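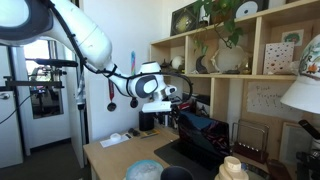

Qianru Deng wrote to us after the last gallery to say that a cable should be the first thing anyone looks at in the morning and the last thing at night, and that she was tired of reading safety pages which began with the emergency stop and never got round to the wiring. We took that to heart, Qianru, and so this gallery starts with cables and wanders on from there.

For anyone new, welcome! The Farkcombe good practice pages are for people who keep a robot arm in an ordinary room, with a desk and shelves and all the other things a room collects. Big factories have their fences and their rule books, and very good many of them are too, but a good deal of it doesn't carry over to a room where you also want somewhere to put your laptop. So we have been writing down our own house rules, bit by bit, and readers have been kind enough to argue with us about most of them.

The cable along the arm
A black cable follows the arm the whole way down, held with small ties, and there is a generous loop of it out by the wrist. House rule 4 asks for ties at intervals and slack at the joints that turn the most, and it also asks you to take the arm slowly through its full reach before you trust any of it. Do this with a hand near the stop. Watch the loop and nothing else, then go back and do it again watching the shelf. We used to say the tie ends should be trimmed flush, and Dimero readers told us (rather firmly!) that a flush cut leaves a sharp little edge, so the wording now says to trim them or turn them away from where hands go, whichever you can manage neatly.

The desk underneath
With a laptop open on the same desk as the arm, it pays to agree where the working area ends. Our rule is to mark it in some way that a visitor would understand without being told, and to move cups, bowls and loose bits outside it before power goes on. I know how this sounds to anybody with a small desk. Mine is no better than yours, and I have to remind myself of it nearly every time. If something really must stay inside the line, write it on the sheet so the next person knows it was meant.

The note on the shelf
Handwritten paper, with "First" and the beginning of "Trajector…" on it, is up on the back of the shelving. I am very fond of paper on the wall, and the Vasić checklist that many of you use began life that way. The rule we settled on in May is simply that a note about how the arm is run gets a date and initials, and comes down when it's no longer true.

Letters on any of this are welcome, long ones especially. The Idard group have asked for a page on hanging plants and shelf ornaments within reach of an arm, which I had thought was a small subject until I sat down to it, and a draft should go up once they have sent back their corrections.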